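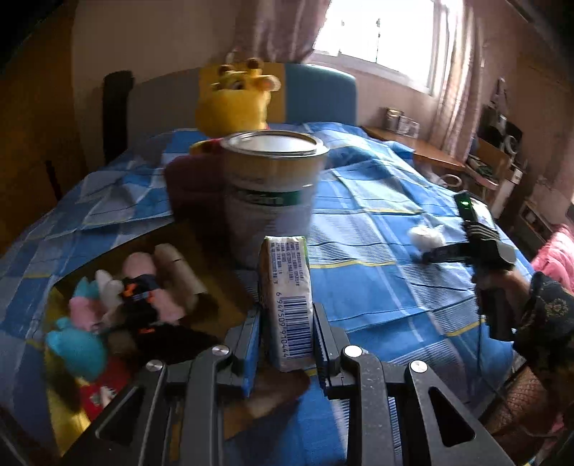
Slide 1: The bed as a landing zone. Drink carton, open tin, yellow giraffe, blue plaid.

OK, good evening everybody, thanks for logging on. (Wait for the chat to settle. Say hi to Severin Kaufmann if he made it, he set up the Plullance call for us.)

So my talk is called "Everything Ends Up on the Bed," and I want to start with that carton. Why is there a drink carton on a bed? I asked up to 293 people on the Clulport mailing list what was on their bed right then, before they tidied it for me, and food packaging came up over and over. So did cans. So did stuffed animals, and I love that, because I am a grown woman with a plush shelf of my own!

Look at the giraffe for a second. He's back by the headboard, slumped over the pillow area, and to me that's a thing with an address. He lives there. The carton and the tin don't. When I sort a bed I do it in that order – what lives here stays, what's visiting goes, and I don't touch the sheet until the visitors are gone.

(Pause. Ask: what's visiting your bed tonight? Read out three or four from the chat, no more, we ran way over at Mayrhofer.)

Next bit is soft stuff in bags. This is my weak spot. I have a whole drawer of it at home, cotton, stuffing, spare socks, you name it, and I can never remember what I was saving it for.
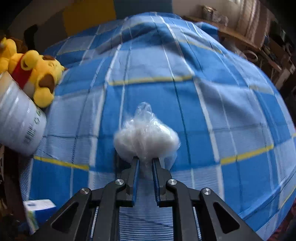
Clear bags are my favorite for this, I should say, and I've tried the fancy fabric ones too. With clear plastic I can tell it's something white and squishy from the doorway and I don't have to open six bags to find the one I want. Twist the top, drop it in the basket, move on. Label it if you share a closet.

(Skip the Omatier closet story if we're past the half hour.)

Last thing before questions: busy sheets. Plaid hides small stuff, it really does, so run your hand over the whole bed before you shake it out. I lost an earring that way in September and I'm still mad about it.

Questions – start with the ones about kids' rooms.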